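Ticket 201 – Front lobby, Sedstead building – plants dropping leaves, grey streaks on floor
Opened by: Amedeo Messina
Status: open, waiting on parts

First entry. Hi all, it's me again with the lobby! The big planting by the entrance has been shedding since last week and I'm sweeping up leaves every morning before the doors open. On top of that the floor has gone streaky, mostly in the afternoon when the light comes in low. I mopped it twice with the usual Narnora cleaner and it looked fine for an hour, then the streaks came right back. No idea if the two things are connected, but I'm putting them in one ticket so they don't get lost.

Second entry, 20th February. Came in while it was quiet and tried a few things. Turned the floor heater down from 3 to 1, thinking warm air might be drying the leaves out. Stuck a finger in the soil – bone dry on top, soggy underneath, so the self-watering insert is doing something strange. I pulled the float out, rinsed off a load of gunk and put it back. It moves now, but it sticks if you tilt it even a little. Also did one strip of floor with plain warm water and no cleaner at all, and that strip dried a lot better than the rest.

Reply from Wajid Yousafzai: Amedeo, are you still mixing the cleaner by the cap? The new bottles are concentrate. One cap in 2000 ml is plenty. And please don't water from the top until the float is sorted.

Third entry. Well, that explains the floor (one cap per bucket, and my bucket only holds 900 ml, oops). I rinsed the whole lobby with clean water and went over it with the Jafri pads. Huge improvement, though I can still find faint marks if I crouch down and look toward the light.

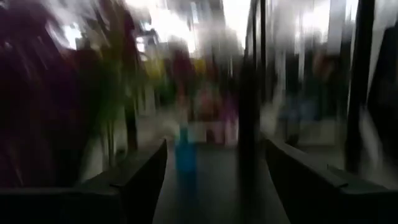
The plants are going to take longer. Wajid found a replacement float from Plosness, but it won't ship until April, so for now I'm checking the tank by hand and topping it up only when it's almost empty. Fewer leaves on the floor this morning, maybe a handful, and I've picked off the crispy ones so I can tell which are new. I'd like to move the pots back from the doors too, if somebody can help me lift, they weigh a ton! Please leave this one open until the float is in. The floor part can be closed as far as I'm concerned.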